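Search this site Go Menu

18 May 2021
By the Doltska staff blog

Teaching by the elbow: an afternoon with Jade Cormier

I had been promised coffee, and what I got first was a pair of handles. Jade Cormier put one in each of my palms before I had my jacket off, pointed me at a table full of kitchen stuff, and told me to hang up a mug. I missed the peg. I missed it again. On the third go I got the mug onto the peg and also pulled the whole mug tree over, and Jade laughed so hard she had to sit down.

"Everybody does that," she said. "You're driving with your wrists. Drive with your elbows and let the wrists catch up."

Jade runs the demonstration room at Skoturby, a small outfit that teaches robot arms to do household jobs by having a person do the job through the arms first, over and over, while everything gets recorded. She started in October as an operator and now she trains the other operators, of whom there are 4. Before that she taught beginner piano, and I kept hearing the piano teacher come through (she counts under her breath, and she hates it when you rush the easy part).

I asked her to start with the basics, because I write about small companies and I'm no engineer. There are two ways they show the arms a task, she told me. In the first you take hold of the arm itself and push it through the motion, with the motors gone soft so they don't fight you. Everybody in the room calls that "walking the dog." In the second you sit off to the side with the handles, and the arms copy whatever you do.

"Walking the dog is lovely for one arm and one simple move," she said. "Open this, close this. You can feel the weight of the thing. But try it with both arms and you're hugging a machine and you can't see past your own shoulder. And then you're in all the pictures! The arm learns a world that always has my sweater in it."

So for anything with two arms they use the handles. The software that ties it together is called Song, and I asked whether that was her doing, given the piano. It wasn't. It was named before she came, and she's a bit sore that people assume.

What surprised me most was how much of the work is deciding what counts as a good try. I figured you'd want perfect ones. Jade made a face at that. She wants clean ones, she said, but she also wants the kind where the fingers come in a little crooked and the operator fixes it, calmly, without backing all the way out.

"If I only show it the perfect grab, then the first time it's off by half an inch it's lost. It's never seen anybody be off by half an inch. So I tell my people, go ahead and be a little wrong, and then be patient about it. What I don't want is dithering. If you hover over a plate for 14 seconds making up your mind, I'm throwing that one out, sorry."

She throws out plenty. A session is 20 tries at one task, and then the operator gets up, walks around, drinks some water, and moves things on the table before the next batch. I asked how far things get moved and she shrugged and slid a plate rack over by the width of her hand. That far. Sometimes less. Sometimes she turns a mug so the handle points a new way and leaves the rest alone.

We got onto drawers, and I should warn you that Jade has opinions about drawers. Her favorite task to teach, and the one she puts new operators on last, is pulling one open by its bar handle and getting at what's inside.

"A drawer looks like nothing," she said. "You pull, it comes. But you've got to pull straight, and your arm doesn't want to pull straight, your arm wants to swing. It's a door-opening kind of arm. So people pull in a curve and it jams. With your own hand you'd feel that and fix it without knowing you'd fixed it. Through the handles you don't get that feeling, or you get a thin little version of it. You have to watch for it instead."

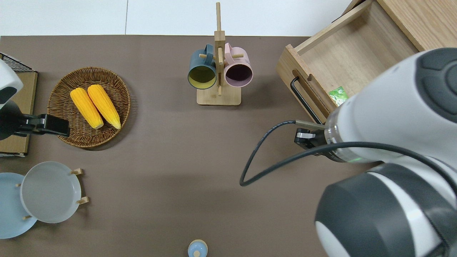
"And the watching is hard too," she went on, "because the gripper's usually right in front of the thing you need to see. You learn to look at the gap. I say that all day long. Don't look at the fingers, look at the gap between the fingers and the handle." She held up her own thumb and finger to show me, closing them on nothing, and for a second I could tell she'd forgotten I was there.

I asked about the other arm. When one hand is busy with a drawer, what's the left one supposed to be up to? That turns out to be a sore subject at Skoturby. A few of the operators park it and forget it. Jade wants it kept quiet but awake, as she puts it, somewhere it could be useful next. A wandering left arm teaches the robot to wander. She once spent two days going back through recordings of an otherwise very good operator who had a habit of tapping the idle hand along to the radio. The robot picked up the tapping. They turned off the radio.

There's a newer set of handles coming from a shop called Flaltach that pushes back at you a little, so you'd feel the drawer stick. She's tried them for one morning and she's torn. Her forearms were sore by lunch - she rubbed one while she told me - and she wants to know if people get worse once they're tired, or just crankier. She'd like to keep the 2 kinds side by side for a while and see which recordings she ends up keeping.

Does it ever feel strange, I wanted to know, to do a chore badly all day so that a machine can do it later? She thought about that one longer than I expected.

"It's not badly, it's slowly. My beginners played slowly too. I liked them best at that point, to be fair, when they were still listening to every note. You do a mug this way for a month and then you go home and hang up your own mug and you notice it. You notice there's a whole reach in there, and a tilt, and a little wait before you let go. I'd been doing that wait my whole life."

Then she sent me back to the handles. Elbows first this time. I got the mug on the peg, and the tree stayed up, and I let go too early, and the mug swung around and hung there crooked with its mouth to the wall.

"Keep that one," Jade told the operator at the desk.

Get our newsletter! Enter your email address Sign up
We use cookies to make this site work. Accept Manage settings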